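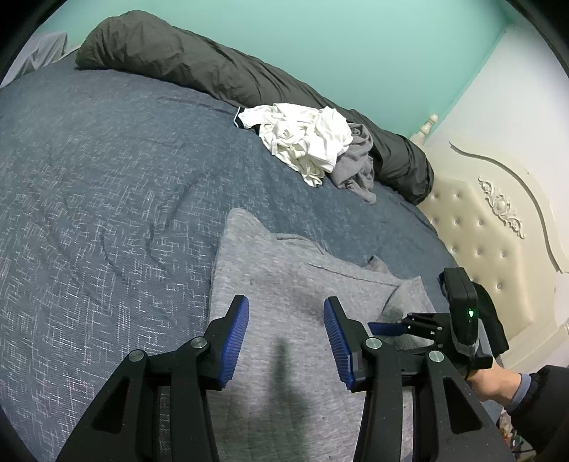

To: Nanna Norðdahl, Snorradóttir Fund
From: Liv Tveit, Fosau Guest Housing
Re: Progress through November

## Summary

The temporary housing program is on schedule in Fosau and behind in Plerkport. The Fosau house has been taking guests for the whole reporting period. The Plerkport house has not opened because the fire inspection has been moved back twice. Spending is under budget for the same reason, and we expect that to even out once Plerkport is running.

## Stays

We housed 93 people in Fosau. Most were relatives of patients at the regional hospital, and the rest were patients who live too far out to travel in for daily treatment. Total nights came to 2,978. The average stay is longer than we planned for in the application. Families are being referred earlier in treatment than they used to be, and they tend to remain until it ends.

We turned away 35 requests when the house was full. Uldis Siliņa keeps the waiting list and calls each household back when a room comes free. Many have made other arrangements by then. He would like to offer a list of cheap hotels at the first call, and he is collecting rates now.

## Plerkport

The building work is finished. What is left is the inspection, the final sign-off on the back stairs, and the phone line. The inspector asked for a wider handrail on the second flight and the contractor has ordered it. Delivery was promised for a Thursday and did not come. We have a new date from the supplier but have not built the schedule around it.

Wanda Kozłowski has been hired as house manager for Plerkport. She is working in Fosau until the opening and has taken over the evening check-ins there, so we no longer pay the agency for those hours.

## Laundry and linens

The contract with Prinine ended in the fall and we did not renew it. Pickups were often late, and twice we had to buy sheets on short notice. Washing is now done in the house. The water bill has gone up, but the total is lower than the contract price. The second dryer is old and will probably need replacing next year. We are not asking for money for it in this report.

## Staffing

Skarphéðinn Steinarsdóttir moved to part time at the start of the period and now handles bookkeeping and hospital referrals only. Cleaning between stays is covered by the same crew as before. We still do not have reliable weekend cover. The job has been posted again with a higher hourly rate.

## Budget

Salaries and utilities are close to plan. Furnishings are over, mainly mattresses, which cost more than quoted. Plerkport operating costs are close to zero and should have started by now. We ask that the unspent part be carried forward to the next period. A line-by-line statement is attached separately.

## Next period

- Pass inspection and open Plerkport
- Fill the weekend position
- Agree with the hospital on one referral form in place of the current three
- Send out the guest survey, which was delayed by translation

The draft survey is with Uldis. Comments from your office are welcome before it goes to print.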